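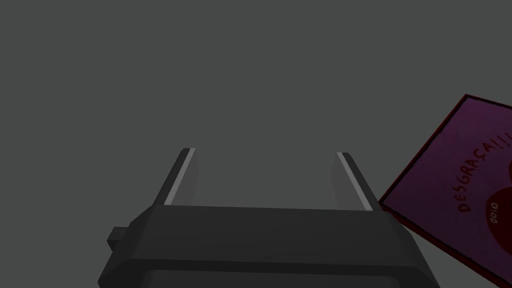
Gripper view from the simulator, fingers open, with the DESGRAÇA!!! panel off to the right.

Feb 23, 2026

Hi all! The demo drive is on again, and I've spent most of the past week with a controller in my hands, so this month's item from the Plemley corner is going to be all about collecting examples. If you came for the conveyor update, Bình Dương has promised me one for March.

Quick recap for the new people. We're teaching the arm tabletop pickups by showing it how, over and over, in simulation. One of us drives, the software writes down what the gripper sees along with every move we make, and those recordings go into the training pile. The goal for the round is 100 clean runs on the fork and another 100 on everything else. I signed up for the forks because I thought they'd be easy (ha).

What makes a run clean? We argued over this for a whole lunch. My feeling going in was that a good demo is a fast one, with the straightest line from start to grasp. Duyên Đồng disagreed, and after watching a few of my early ones played back I have to say she was right. I was rushing the last bit every time and then nudging sideways at the end to fix it. The policy picks that up! It learned my nudge. You'd see it come down over a perfectly good grasp and then give a little shimmy to the left, exactly like I do, which was funny for one afternoon and then pretty annoying.

So the rule now is to line up first with the fingers open, stop for a beat, and only then close the distance. It makes each run longer, and I grumbled, but the replays look so much calmer. I threw out 12 of my own from the first day and redid them.
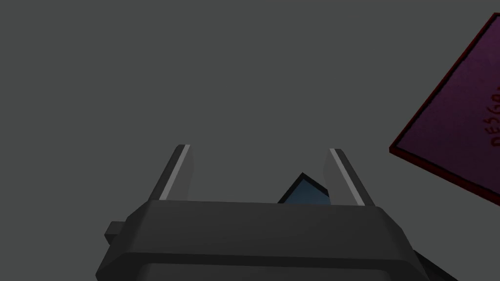
The other thing I've been trying to get better at is starting from awkward spots. When you drive by hand you naturally park the gripper somewhere comfortable before you hit record, and then the whole set ends up with the same nice approach. Then the policy starts a run from a bit too far over and has no clue what to do. I've been making myself begin off-center, or with the wrist turned a little, and recover from there. Some of those look clumsy, and I'm keeping them anyway as long as the recovery is smooth. A clumsy start is fine. A clumsy grab isn't, so those get tossed.

Backgrounds have come up too. A few of you asked why we bother with busy surfaces when flat gray renders faster. I like gray for practicing, it's restful, but a policy that has only met gray can get thrown by a bit of pattern, and the marble is full of veins that run every which way. Thin pale lines near a thin pale handle – you can see the trouble coming.

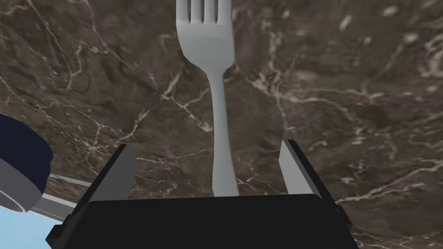
Lined up on the fork, not gripped yet. The marble has veins all over it.

I like going for the handle, with the fork pointing straight away from me, and I had to be told to mix that up as well. If you're driving this week, please do some with it turned, and write the angle in the notes box. The notes box is free text, I know, and I know that's bad. Bình is working on a dropdown.

We still have 4 open driving slots on the sign-up sheet. You don't need any experience, and the first few runs are just for practice and don't get saved unless you ask. Message me or Duyên and one of us will sit with you while you get the feel of the sticks. Bring a snack, the sessions run long!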